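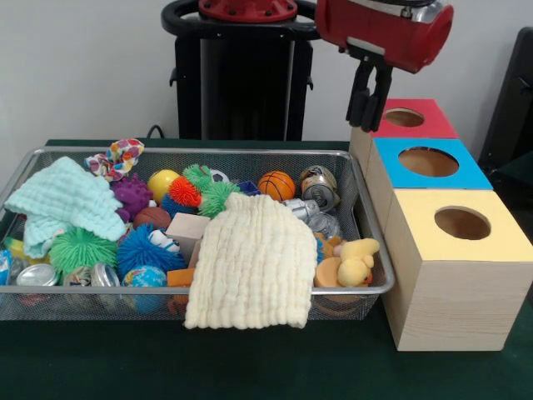
Sorting cell 2, basket and boxes, with the gripper over the red-topped box.

Gripper fault on cell 2: questions and answers

4 min read

Written by Bit-na Gil, cell maintenance, Bretodlow. Last changed April 19, 2019.

What is the fault?

The gripper closes on an object, lifts it, and then opens by itself during the travel to the boxes. The object falls. The arm does not notice and continues to the box, where it makes the release movement with nothing in the fingers. In the log the cycle is marked as good.

How often did it happen?

We ran 2000 cycles with the old settings and found 19 drops of this kind. Drops where the object simply slipped are not included in this number. You can separate the two cases by the finger position in the log: with a slip the fingers close further, with this fault they go to the open position.

Which objects are affected?

We saw it with the cloths and the stringy puffer balls. We never saw it with the cans or the wooden blocks. Soft objects need a longer closing time, and this is where the problem begins.

What is the cause?

There are two causes, and both must be present. The first is the closing timeout in the Brendetti controller. If the fingers do not report a stable grip in time, the controller goes to a fault state, and the default action in this state is "open". The second is our own program, which asked for the gripper status only one time, directly after closing. A fault that came later was not read at all.

Was anybody hurt?

No. But please take it seriously. One of the metal cans would be a different matter if it fell from the full height onto a hand, and the same default action applies to every object. For this reason we reported it as a safety matter and not only as a quality problem.

Can I put my hand in the basket while the arm is paused?

No. Pause keeps the drives on, and the gripper can still open or close. Press the emergency stop, wait until the status lamp is red, and only then reach in. This rule is also valid when you only want to pull a cloth back from the rim.

A cloth is hanging over the rim of the basket. Must I stop the run?

If it hangs on the outside and the arm does not touch it, you can finish the run. If the fingers have caught a cloth and the other end is held by something, stop at once. The arm will continue to pull until the force limit, and we have set this limit high on purpose for the heavier objects.

What did you change?

The default action is now "hold". The program reads the gripper status during the whole travel and stops the arm if it changes. The closing timeout is longer for soft objects. The changes are in program version 16 and later, so please check the version on the start screen before you run.

Does "hold" create a new risk?

Yes, a smaller one. If a finger is pinched between the gripper fingers, the gripper will not open after a fault. Use the manual release. Everybody who works at the cell must know where it is and must have tried it one time.

Is the cell in Brastitz affected too?

It has the same controller, so we assume yes. The new program was sent there, but I do not have the confirmation yet.

I had a drop with the new version. What should I do?

Save the log before you restart, because the restart deletes it. Write down which object it was and which box it was going to. Then open a ticket in Song with the word "gripper" in the title.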